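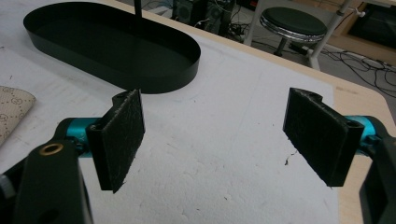
Astuces d'atelier : monter une pince à deux doigts tenue à la main

Notes prises au fil du montage, pour ceux qui reprennent le plan Ashworth (version modifiée par Roy, celle avec les doigts larges). En vrac, je compléterai en novembre si j'ai le temps.

Les patins d'abord. Revêtement textile un peu pelucheux collé sur la face, ça accroche bien mais ça ramasse tout. Fils, poils, poussière de carton. Un coup de ruban adhésif enroulé autour du doigt avant chaque séance, 10 secondes, pas plus. Ne pas mettre d'alcool, la colle lâche par le bas et le bord s'effiloche. Testé, regretté.

Découper le revêtement APRÈS collage, jamais avant. Lame neuve, on coupe depuis la face vers le dos. Laisser sous presse toute une nuit — deux dictionnaires suffisent.

Les vis. Frein-filet faible partout sauf sur les axes qui tournent. Sur les axes : rondelle laiton, une goutte d'huile fine, on essuie. Si le bras couine, c'est presque toujours la rondelle montée de travers. Serrer à la main puis un quart de tour. Le plastique imprimé ne pardonne pas, j'ai fendu deux bras avant de comprendre.

Pour les bras, imprimer couché, 5 parois. Debout c'est plus joli et ça casse. Pieter imprime les siens au Prelano noir mat, moi je prends ce qui traîne. Changer la buse si les trous sortent ovales.

Régler l'écartement : ouvrir à fond, regarder si les deux doigts arrivent en butée en meme temps. S'il y en a un qui traîne, démonter la biellette de ce coté et ébavurer le trou. Pas la peine de forcer, ça revient.

La table maintenant. Fond clair, mat. Les traces de chaussures et de crayon, gomme blanche d'abord, puis chiffon humide bien essoré. Pas d'éponge abrasive, ça fait des zones brillantes sous la lampe.
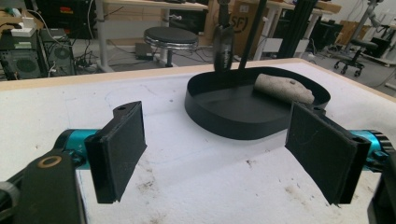

Pour s'entrainer à saisir, prendre un objet rugueux et un peu lourd avant de passer aux trucs lisses. Dans un plateau à rebord, sinon ça roule par terre et on passe la soirée à quatre pattes. Rebord bas de préférence, les doigts tapent dedans au début. Approcher lentement, pince bien ouverte, fermer, attendre une seconde, lever. Si l'objet glisse : patins sales neuf fois sur dix. Sinon reprendre l'alignement.

Câbles : velcro, pas de colliers plastique, on redémonte tout le temps. Étiqueter aux deux bouts. Je le dis, je le fais pas toujours. Et garder une zone sans fils là où on pose les pieds.

Petites pièces dans des boîtes à couvercle, une par sous-ensemble. Ecrire dessus le diamètre des vis, pas « vis bras », au bout d'un mois on sait plus quel bras.

Papier abrasif : grain 200 pour dégrossir les biellettes, plus fin ensuite si on veut. À l'eau, ça encrasse moins.

Question de Roy sur les roulements Munico : oui ils passent dans le logement d'origine, chauffer un peu le plastique au sèche-cheveux et enfoncer droit, avec une douille au bon diamètre. Laisser refroidir avant de remonter l'axe.

Les fichiers corrigés sont sur le partage de l'atelier Esholm, dossier 3903. Prendre la dernière version du doigt droit, l'ancienne a le trou trop près du bord.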